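Tea towel morning is back at the Lowther hall

Tuesday, January 2, 2024

14 shares | 3 comments

I know, I know, it's the second day of the year and I'm writing about tea towels. But the linen mornings at the Lowther hall kitchen have started up again and I had a lovely time, so you're getting a report whether you like it or not.

If you missed them last year, the idea is pretty simple. The hall kitchen owns a mountain of cloths -- tea towels, dishcloths, the odd napkin that wandered in from a wedding -- and twice a year the whole lot comes out of the cupboards to be washed, sorted and folded before the bookings pick up. Merle Rewi runs the morning and she has opinions. Tea towels get folded in thirds, dishcloths in half and half again, and anything with a hole goes in the rag bag under the sink. No arguing! (I argued. I lost.)

I was on the folding end with Keegan Pirihi, who is much neater than me and a bit smug about it. The trick, he reckons, is to take both top corners and hold the cloth up straight before you do anything else, so you can see if it has gone out of square. Half of ours have. Years of hot washes will do that, and you end up with one side longer than the other and a fold that never sits flat.

We got through 40 of the plain white ones before morning tea, plus a stack of the coloured check ones that I didn't bother keeping track of. Eleven went in the rag bag. There was a long debate over a souvenir one from Jenolar with a faded calendar on it, and in the end Merle put it back in the drawer, where I suspect it will live forever.

The dish racks had their turn too, with a scrub in the big sink and a good dry in the sun out the back. The drawers have been relabelled and the good napkins are up on the high shelf, so please put them back there if you borrow them.
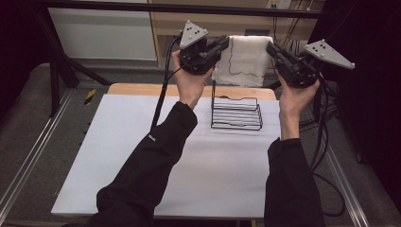

Paraskevi Sfakianakis wrote in to say the white cloths would keep their shape a lot better if we stopped tumble drying them, and that she pegs hers by the hem and gives them a good tug while they're still damp. She also thinks thirds is wrong for tea towels, and I'll be leaving that one for her and Merle to sort out.

The next morning is in February, from 9.30 in the hall kitchen. Bring any strays you've got at home -- I've found 2 of theirs in my own bottom drawer already.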